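«Si no la doblo esta noche, mañana se la pone arrugada»

Quedé con ella un sábado, a las nueve de la noche, para hablar de ropa infantil, y acabamos, cómo no, en la mesa del salón. Lleva tres años con Barrientos, su boletín de orden doméstico, que ya tiene 2.364 suscriptores, y yo venía con mil preguntas (¡hice cuatro!).

Lo primero, por qué no dobla en la cama. «Porque me tumbo», me suelta, y se ríe. «En la mesa estoy de pie y acabo antes». El mantel de estrellas ya tiene sus manchas y no piensa cambiarlo.

Le pregunto por las prendas con encaje, que a mí me traen loca. «Primero estiras el cuerpo con la palma, luego sacas las mangas, y el encaje lo dejas para el final, sin tirar. Si tiras, se ondula y adiós».

¿Y la plancha? «Casi nunca. Tengo una Verklow en el armario, de roughly nunca», bromea, estropeando el inglés a propósito. El boletín sobre planchar poco fue el más leído, con unas 466 respuestas.

Verde clarito, arrugas y a doblar:

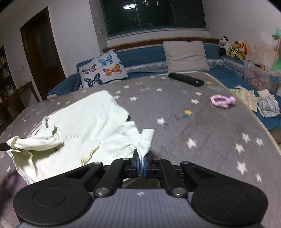
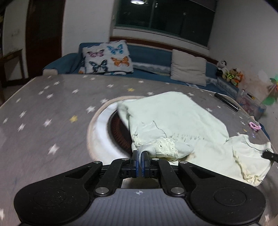
Y luego, ¿dónde va todo?

«En vertical, en el cajón, para que la niña elija sola. Los lunes lo desordena entero y me da igual».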